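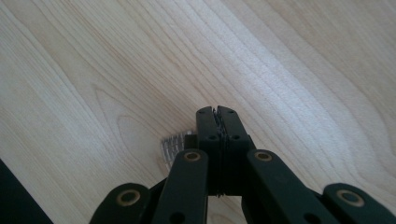
The second follow-up of the Bendmont sleep study closed at noon, and this entry records the position of the research office at the end of the day. We enrolled 1,264 night-shift workers at the start. Of these, 211 did not return the second sleep log, and the office has now stopped sending reminders to them. Dr. Srour spread the printed tables out in the small meeting room shortly after one, and we worked through them there until the light had moved across the pale wood of the tabletop and the far side was shining almost white. I found it hard to read against and moved to the other chair. The missing logs are not spread evenly. Kitchen and laundry staff account for more of them than their numbers would suggest, and nursing staff for fewer. Any statement we make about night workers in general will have to say so in its first lines.

Abla Srour is of the view that the main comparison still holds. Participants who kept a fixed bedtime on their working days reported longer sleep than those who did not, and the difference is present in both follow-ups. She reminded the office that this is an association. People who are able to keep a fixed bedtime may also have a quieter home, a shorter trip to work or no small children, and the questionnaire asked about only one of these. I have written to Solène Hoarau to ask whether the question on household members, removed from the first form to save space, can be restored for the final round.

The blood pressure readings are a separate matter. Readings were to be taken after a seated rest, at the same point in each shift. Zdzisław Kalinowski has checked the site notes and reports that two of the sites took readings before the shift and the others after it. He discovered this only because the clerk at Gredine wrote the time beside every entry, although no space was provided for it. The times from the other site had to be pieced together from the appointment book. He proposes that the readings be kept and analyzed in two groups. Dr. Srour would prefer to leave them out of the first paper entirely. I have not decided. The readings cost the participants time and some discomfort, and I am reluctant to have asked for them and then set them aside. I am also reluctant to print a table with a long note under it that few people will read.

A call took place at three with Paweena Wattanapong of the employee health service, lasting 45 minutes. She asked when the service might begin advising staff on the basis of the findings. I explained that the office could not recommend a change of practice before the final round. She accepted this, with some impatience, and observed that her staff already tell people to keep regular hours and would go on doing so whatever we published. She asked that the summary for participants be written in plain language and that it come out before the paper does. I agreed to the first request. The second depends on the journal, and I undertook to inquire.

She also raised a complaint from a participant on the Zapata ward, who had received three reminder letters after sending in the log. The log had been received and filed under the wrong number. A letter of apology was drafted this afternoon and will go out over my signature. The filing error does raise the question of whether any of the logs we have listed as missing are in fact in the building. Mr. Kalinowski will go through the cabinets again, beginning with the Zapata folders. If he finds more, the tables will need to be run again and today's work will have been early. I would still prefer to know.

Gaëtan Gautier sent comments on the draft introduction. They are useful and very long. He objects to the phrase "poor sleepers," which he considers a judgment on the person, and suggests "participants reporting short sleep." The change has been made throughout. He objects also to the opening sentence, in which we say that sleep is one of the foundations of health. He asks for a source, and I could not give him one that says it in those terms. The sentence has been removed. His third point concerns caffeine. We asked how many cups of coffee a person drank and did not ask about tea, cola or the canned drinks that are sold from the machine outside the staff entrance. There is no remedy for this at the present stage – it will go into the section on limits.

The wrist monitors supplied by Skunasura are due back at the end of June. Nearly all have been returned by the participants. Charging cables have not come back in the same number, and the office will be billed for those. Ms. Hoarau has the list and has asked each site to look in its drawers before we pay for anything.

There remains the matter of the participants who wrote in the margins. The forms had no space for remarks, and many people made one. A porter noted that he slept best in the week his brother stayed with him. Another person wrote only that the street had been dug up. Several thanked us. None of this can be entered in the data file as it now stands, and Dr. Srour has asked that a typed copy of the remarks be made, without names, and kept with the study records. I have approved the hours for it.

Tomorrow: letter to the journal on the timing of the summary. Reply to Mr. Gautier. Ask for a blind for the meeting room window. Blood pressure readings to be settled with Dr. Srour before she leaves at four.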